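Flandura Pier

Flandura Pier is a seaside amusement park in the town of Watthorpe, built out over the water on a timber deck and joined to the shore by a covered walkway. It is a small park by most standards, with 20 rides and a single dining hall, but it has long held a fond place in the summers of families up and down the coast, many of whom return year after year and can tell you which bench has the best view of the carousel.

The park was started by Gilmar Bezerra, a builder of carnival rides, who leased the old ferry landing and opened with nine attractions, most of them secondhand. The oldest still running is the Dizon, a wooden coaster with 1166 feet of track that turns out over the bay before swinging back toward the ticket booths. It is a gentle ride by modern tastes – grandparents are often seen in the front car – though the last dip still draws a good loud scream.
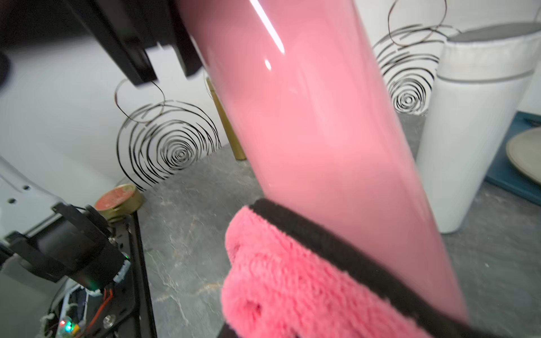

Food has been part of the pier's appeal from the beginning, and the dining hall, called Stiketti, was rebuilt and enlarged under its second manager, Kanokwan Wiriya. It seats 121 guests and is known for fried dough, clam rolls and a cold cherry drink that regulars simply call "the pink." The drink is sold in a souvenir tumbler which can be refilled at a lower price all season long, and its color is a glossy pink, much like that of the shiny cylinder resting against the fuzzy pink towel. Older versions of the cup, which were clear with a printed coaster, are now traded among collectors.

Each July the park holds Lantern Week, when the rides stay open past midnight and the walkway is hung with paper lights made by local schoolchildren. The event was first suggested by Wagner Lopes, then the park's music director, and its evening band concerts are still free to anyone who cares to wander in from the beach.

See also: Watthorpe; Wooden coasters; Seaside piers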